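Subject: Re: [Brekuscombe-nature] Eelgrass beds and the October low tides

Domingo Figueroa wrote:

> Is anyone still keeping track of the eelgrass on the Jaber side? I walked
> out past the old pilings at the last good low and the bed looked thicker
> than I remember, but my memory isn't data. Also, what is the difference
> between eelgrass and the wigeon grass up by the culvert? I have been
> calling all of it eelgrass for years and my daughter says I'm wrong.

Domingo, your daughter is right, and I'm so glad you asked, because I have been itching to write about this!

The stuff by the culvert is wigeon grass (Ruppia). The leaves are thin as thread and it puts up with water that's nearly fresh, so it does fine where the creek comes in. Eelgrass (Zostera) has flat, ribbon-like leaves with rounded tips, and it wants saltier water. Pick up a washed-up piece and look at it against your fingernail. If it's a ribbon, eelgrass. If it's more like sewing thread, wigeon grass. The two do overlap a bit near the footbridge, so don't feel bad, I got that stretch wrong for two summers.

And yes, we're still keeping track! We ran 316 quadrats on the Jaber flat this season, the most we've ever managed, and the bed has moved shoreward on the north side. The outer edge hasn't changed much. The inner edge is where all the action is, with lots of little new patches that will probably join up if the winter is kind to them. Cover in the middle of the bed averaged 69 percent, and I had to go back and check my arithmetic because I was so pleased.

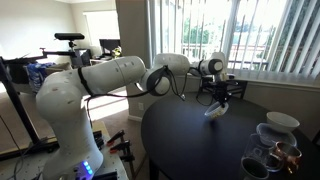

WHAT LIVES IN IT

This is my favorite part. We pulled a small seine along the edge twice and got pipefish both times (they hold themselves upright among the blades and you can look straight at one without seeing it), plus sticklebacks, grass shrimp, and a great many tiny crabs that I'm not going to pretend I identified. The snails are on the blades themselves, scraping off the fuzz. That grazing is good for the plant, it lets more light through to the leaf. After a muddy spell you can really tell which patches have snails and which don't.

The brant haven't shown up yet. Last year the raft off Julitgate got to around 3,000 birds before the first storm, and they feed right on the eelgrass, so if you walk a dog out there please give them plenty of room once they arrive. They need the hours at low water to eat, and every time they get flushed they lose some of it.
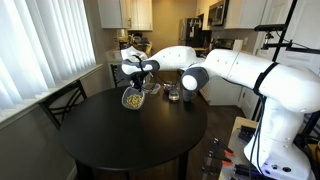
Back to the survey, since people have asked me how to join in. You need boots that won't get sucked off, a pencil (pens quit on wet paper), and a tide table. Stay on the sand ribs where you can and go around the patches, the rhizomes are only an inch or so down and they snap when you step on them. We meet at the gravel pullout above Julitgate an hour and a half before low and walk out together. Please don't head out alone on the south side, where the mud is much softer than it looks.

I've put the season's numbers into the Prakalent spreadsheet, same login as before. Column F is percent cover and column G is blade length in centimeters. A few rows in G are blank where we ran out of time and the water was coming back. If you have old notes from your own walks, even "thick here, bare there" on the back of an envelope, I'd love to have them. Domingo, that includes you. If you can remember which pilings you walked past, I can match it to a transect.

I'll post the winter tide times when I've worked them out. The good lows are all after dark from now until spring, so bring a headlamp if you're coming.

See you on the mud!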